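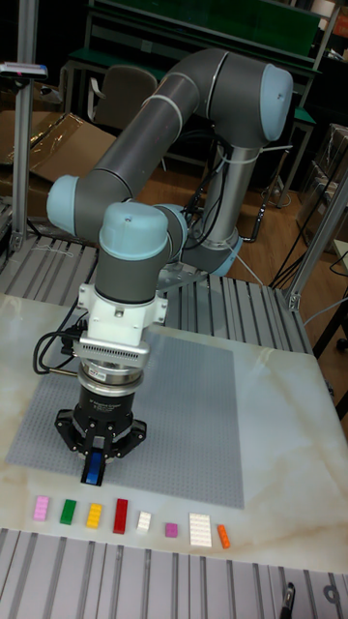
Print this page | E-mail this page

Equipment Plan for a Second Assembly Cell
Student project report, September 2019
Author: Thanasis Psarras
Supervisor: Detlef Rieger

1. Scope

The Rillodside lab has one arm fitted for contact assembly work, and two project groups will need it from November. This report sets out what a second cell would require, what can be shared, and in what order the items should be bought. The arm itself is covered by the department's capital request and is left out of the totals.

2. Reference task

The reference task is placing LEGO bricks on a studded baseplate. The parts are cheap, and a misaligned brick loads the wrist enough to make force sensing worthwhile. The tool stack consists of a mounting bracket, a finned adapter, a force sensor ring and a multi-finger gripper. Any substitute part has to fit this order, or the tool offset must be measured again.

3. Items

Force sensor. Longest lead time of any item. Barbosa quoted 1,292 euros with cable and calibration sheet. Jallholm was cheaper but did not include the calibration sheet, and its offer was dropped.

Gripper. To be shared between the cells in the first term. A changeover means removing the tool flange screws and repeating the zero-load check. We allowed 3 changeovers per week in the schedule.

Frame. Slotted aluminum extrusion, cut to length by the supplier. Cost with brackets and fasteners: 144 euros. Cutting in our own workshop would save little and would tie up the saw.

Consumables. A reserve of 200 euros for bricks, baseplates, cable ties and spare screws. Bricks with worn studs change the insertion force and should be replaced between test series.

4. Total and order of purchase

Excluding the arm and gripper, the total is 1,636 euros. The sensor should be ordered first, then the frame. Consumables can be bought from the running budget as needed.

5. Open points

Cullura has not confirmed whether its controller license covers two arms. If a second license is needed, the total must be revised. Cable routing to the new cell also has to be agreed with Mr. Rieger before the frame drawing is released.

Print this page | E-mail this page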